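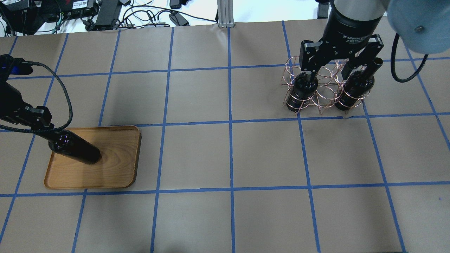 How do you get to the open day at Triltevell? Take bus 30 from the station to the last stop, then walk 2 minutes along the canal.

Reading time: 2 min

I visited in March, together with a group from Nadley, where I work in the tasting room. The door opened at 10 and we received paper badges; mine was number 113. First there was coffee in the hall, and the cake was very good.

The part I wanted to see was the serving table. It is large and marked in squares with blue tape, and a wooden tray with rounded corners lies on it. I liked the tray very much. It has a low rim and a warm orange color, and a dark wine bottle can lie in it diagonally. At Nadley we use flat boards from Plorach without any rim, and I do not like to carry them when the room is full.

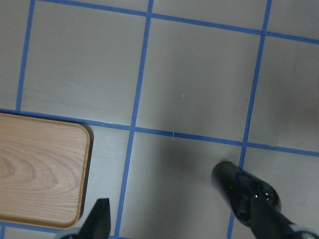
The tray on the taped squares, Triltevell open day.

After this we went to the shop. I bought a small tray for my sister and paid in cash, as the card reader had a problem. Lunch was in the Bravo cafe next door, soup and bread. The group left at 3, but I stayed a little longer to ask about oil for wood.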